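Speaker notes: Evaluating the Clemier handheld gripper kit for garment handling
Posted in May by the Prutgate textile handling group 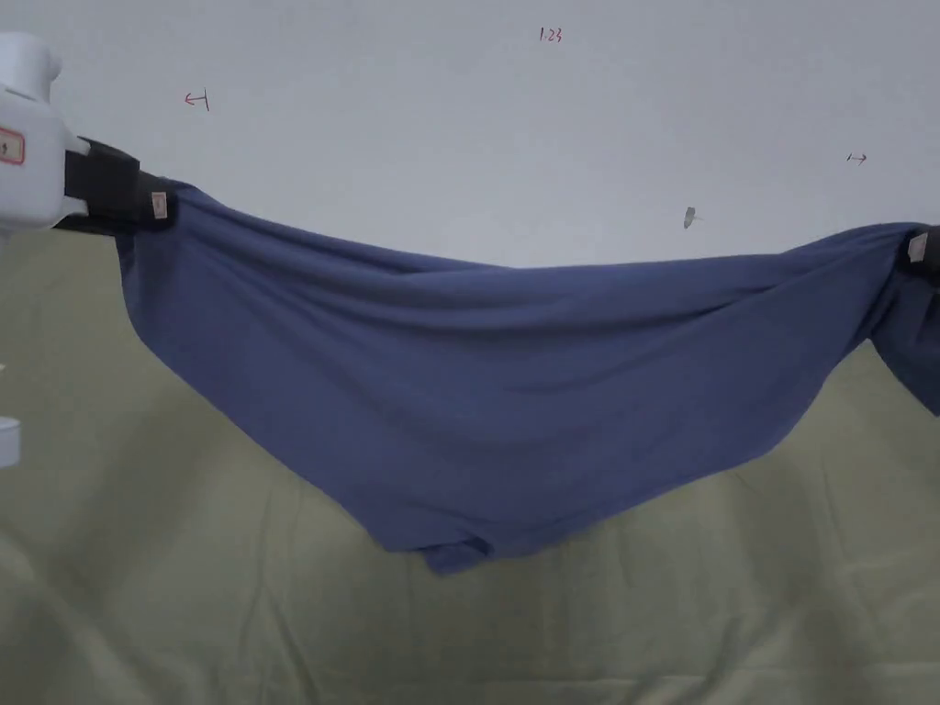
Slide 1. Blue cloth held between two handheld grippers, one at each upper corner.

Leave slide 1 up during the introduction. Start on time, 50 minutes including questions.

Opening. The talk covers one product, the Clemier paired gripper kit, as we used it at Prutgate for recording two-handed cloth work. It does not cover policy training. Anyone who wants the training results should wait for the Serra session at 2:30 p.m.

State the terms of the review. We paid list price for one kit. Clemier had no sight of these notes. The second kit we used for comparison was the Prusham, an older purchase.

Slide 1, points to make. The cloth is held by its upper corners and the top edge sags slightly in the middle. That sag is the thing to watch. When the hands move apart the top edge straightens and the grip load goes up fast. When they move together the body of the cloth folds in on itself and the hem bunches. Most of our failed recordings fell in one of those two groups. Point to the diagonal folds on the right, where the fabric is taut, and to the overlapping layers at the hem.

Mention the tags at the jaws. There is a small beige square on each jaw, near the cloth. Expect a question. Answer: the kit ships with spares, they peel if wiped with solvent, replace both sides together.

Slide 2, what is in the box. Two grippers, left and right. Charging dock. Calibration card. Spare jaw pads. One printed sheet. The full manual is a download and is better than the sheet. The case is sold separately and we did not buy it.

Slide 3, test plan. 268 recordings attempted with the Clemier kit. Tasks were lift by two corners, lift and shake, fold in half over the table, and hang on a bar. Shirts, dish towels and pillowcases. Same operators for both kits, with the order swapped halfway through. Say clearly that this is a small test on one bench.

Of the 268, we kept 167. Do not let the room take that as a product failure rate. A recording was dropped for any fault, including operator error and garments that landed off the table. Break down the causes verbally if asked: slipped corner was first, lost tracking second, operator fault third. The full log is in the handout.

Slide 4, grip. The jaws close parallel for most of their travel and toe in slightly at the end. On a single layer of cotton this works well. On a doubled hem the tips touch first and the back of the pad does nothing. Knit fabric creeps under load. We lost more corners with stretchy shirts than with woven towels, on both kits. The trigger has a long dead zone before the jaws move. Operators got used to it within a session, but it shows up in the data as a delay between trigger position and jaw position. Use the jaw position channel. The trigger channel is not worth keeping.

Slide 5, weight and fatigue. Holding two corners at chest height is tiring in a way that tabletop picking is not. We set a limit of 100 recordings per operator per day and nobody reached it. The Prusham is lighter at the front and easier to hold level. The Clemier has more of its mass ahead of the hand. If your tasks are mostly hanging and shaking, try one before ordering.

Slide 6, calibration. Full calibration on unpacking, then a short check at the start of each session. The short check is a real strength of this kit. It reports left and right separately and says which one drifted. With the Prusham you redo both. One fault to report: the software accepts a calibration made with the left and right grippers swapped. It gives no warning. We lost a morning to this. Label your grippers.

Slide 7, software. Export is clean. Time stamps on the two sides agreed in every file we kept. The review tool is slow with long files and cannot mark a recording as bad, only delete it. We kept a separate list. An update in the spring fixed the crash on low battery.

Slide 8, recommendation. Buy for woven cloth, folding, and short sessions. Borrow first for knitwear or long overhead work. Do not buy for thick seams, denim waistbands or towels folded more than once, unless Clemier brings out a different pad. Budget for a second set of pads at the start.

Close. Handout is at the back table. Take questions. If there is time, go back to slide 1 and talk through corner placement again: near the seam, not on it.

Comments (4)

benchtop_k
Did you try the pads from the Prusham on the Clemier jaws? The mount looks close from the drawings.

Prutgate textile handling group
We tried. The holes line up but the pad stands too proud and the jaws will not close fully. Not recommended.

foldline
Same swapped calibration problem in our lab. We put colored tape on the handles.

m_orrin
Is the handout log available for people who were not in the room? The slipped corner numbers by fabric would be useful.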